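**Progress report to the Adell Fund**
**Grant: School Breakfast and Whole Grains, Odelthorpe district**
**Date: 1 February 2019**
**Prepared by: Neema Gachanja, Program Manager**

## Summary

The program opened in November in 4 elementary schools. Breakfast is now served on every school day at all of them, and enrollment stands at 300 children. Spending is within the approved budget. One activity, the family cooking evenings, is behind schedule, and a revised plan is given below.

## Work completed

Kitchen staff at each school have been trained on the new menu, which replaces sweetened cereal with oatmeal, whole wheat toast, plain yogurt and fruit. Litach Foods was chosen as the main supplier after written bids were received. Deliveries arrive on Mondays and Thursdays, and the bread order was changed in the second week when the first loaves proved too dense for the younger grades.

Parents were asked to complete a short survey on what their children usually eat before school. We received 138 completed forms. Many parents reported that their children leave home having had only juice or a packaged snack. Several also asked for information on reading cereal labels, and a one-page guide has been sent home in English and Spanish.

## Delays and changes

The cooking evenings were to begin in the fall. The room set aside at Sang Elementary did not pass its electrical inspection, and the district could not offer another room with a working stove. We have since reached an agreement with the church hall on the same street. Each evening will take up to 40 parents, and child care will be provided on site.

We also request permission to move the unspent evening funds into the spring quarter. The total for that budget line would not change.

## Next quarter

- Hold the first cooking evening and collect comments from those who attend.
- Add a hot egg dish to the menu once a week.
- Repeat the parent survey with the same questions.
- Meet with school nurses to review reports of morning stomachaches and headaches.

A full statement of expenses will be sent separately by the district finance office. Questions about this report may be directed to Ms. Gachanja at the program office.

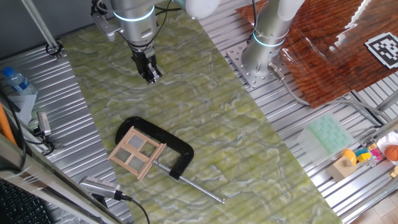
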